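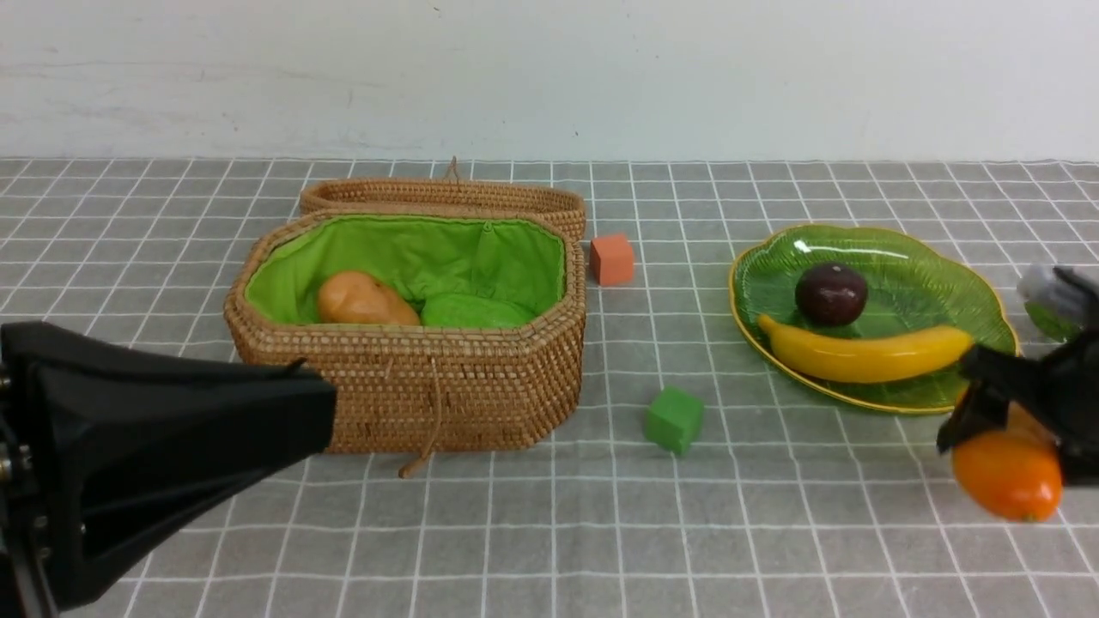 Mohit Semwal asked why a basket needs cloth inside it, when the basket already holds things perfectly well by itself.

It's a fair question. Rattan is a climbing palm with long, tough stems. People cut the stems, dry them, and wind or weave them into shapes. The finished basket is strong, but it has gaps and sometimes rough ends. A potato doesn't mind. A soft plum can get scratched.

## What the lining does

The green cloth in this basket is gathered along the top, so it makes a soft pocket. It also catches crumbs of soil – potatoes often carry some – and many linings come out for washing.

## Lid open or shut?

Potatoes like the dark. In bright light their skin slowly turns green, and green potatoes can make you sick. Shut the lid when you store them. The gaps in the weave still let some air in.

## Basket or plate?

A basket is good for keeping things. A plate is good for fruit you want to eat soon, and the dark purple one is easy to see on the leaf-shaped glass.

## Try it

Find 8 things in your kitchen. Put each one in a "basket" group or a "plate" group, and ask a grown-up where your family keeps them. Onions go in their own basket, away from the potatoes.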